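2020-09-03
By Letay Hadgu

Stotilero disassembly cell, progress to date. The arm is bolted to the slotted table in the shared workshop and the fixture tray is in use. Drive handling was the June target – it is now the main task. The gripper holds a 3.5-inch drive in its carrier, upright in the tray.

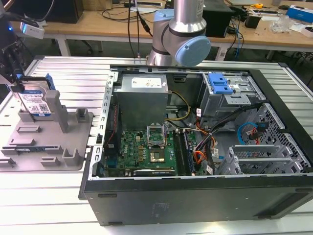 Cycle testing stands at 23 of the 50 runs planned. Cable slack on the arm still limits wrist rotation, and Fasil Ayele is rerouting it. Remaining budget is $3,000, committed to a second tray and spare gripper pads.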